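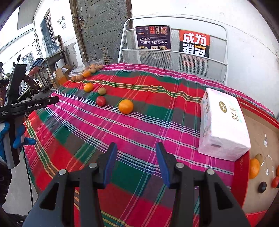
Fruit on the striped tablecloth.

How to sort mixed fruit on a table

1. Spread a cloth, so the fruit does not roll so easily.
2. Take all fruit out of the trays and lay it with space between the pieces.
3. Turn each piece and press it softly with the thumb. Soft ones you should eat first.
4. Put the big oranges in the cardboard tray and the small fruit in the clear plastic one.
5. Keep tissues near and wipe any sticky skin.

For 21 pieces I need five minutes.

Posted Nov 8, 2020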